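Course Handout 3
Staging and Presentation of Molded Parts at the Packing Bench
Instructor: Nnamdi Ekwueme
Revised 24 March 2022

Purpose of this unit

Students completing this unit should be able to lay out molded trays for packing, inspect them in a consistent order, and record defects on the standard sheet. The unit follows the session on storage furniture and assumes that students have read the Ditar case, in which 1,000 trays were returned by a customer after mixed lots were packed together.

Terms used

Staging is the placing of parts on a surface between storage and packing. Pitch is the distance from one part to the next along the row. The lead end is the end of the tray that the packing instruction names as the starting point for inspection. A nest is a stack of trays placed one inside another.

Why parts are staged singly

Nested trays save space in storage, and most shops keep them that way until the last possible moment. At the bench they should be separated. A rim that has been nicked, or a recess with excess material in it, is easily missed while the trays are stacked. Staging also gives the packer a short, fixed supply. When the row is finished, the paperwork for that row is finished as well, and the next row can be brought forward.

The surface should be clear, level and of a color that contrasts with the part. Dark parts on a dark bench are a common source of missed defects. Gloss is a separate matter. A shiny part under overhead lighting shows highlights along its rim, and students should learn to distinguish a highlight from a scratch by changing their angle of view. A highlight moves with the viewer; a scratch stays where it is.
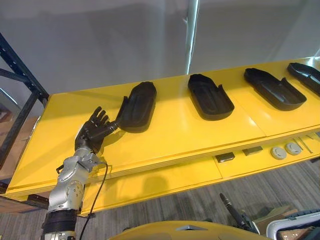 Figure 1. Black plastic trays staged in a row on a yellow shelf. Note the even spacing and the differing angles of the trays.

Spacing and orientation are to be treated as two separate requirements. A row may have an even pitch and still contain trays turned at different angles. Whether this matters depends on the packing instruction. For loose packing, angle is left to the operator. For fitted cartons, every tray is turned so that its lead end faces the same way before the first one is picked up. The notches or tabs at one end of a tray are a convenient reference for this purpose.

Inspection order

Begin with the tray nearest to you and work along the row without skipping. For each tray, examine the rim, then the recess, then the ends. Turn the tray over only after the upper side has been passed. A rejected tray leaves the row at once and goes to the reject bin — it is never set aside on the staging surface.

Shelf construction

Where the top surface is made up of panels, check the seams before use. A raised seam will tip a part and can mark its underside. Lower levels that project beyond the top should be kept free of finished work, as items dropped from above tend to land there.

Assignment

Read the Travum packing instruction, pages 1 to 3, and prepare a staging plan for a lot of 200 trays going into fitted cartons. State the pitch, the orientation and the point at which each row is signed off. Plans are to be submitted to Berwyn Pugh at the course office before the next workshop session.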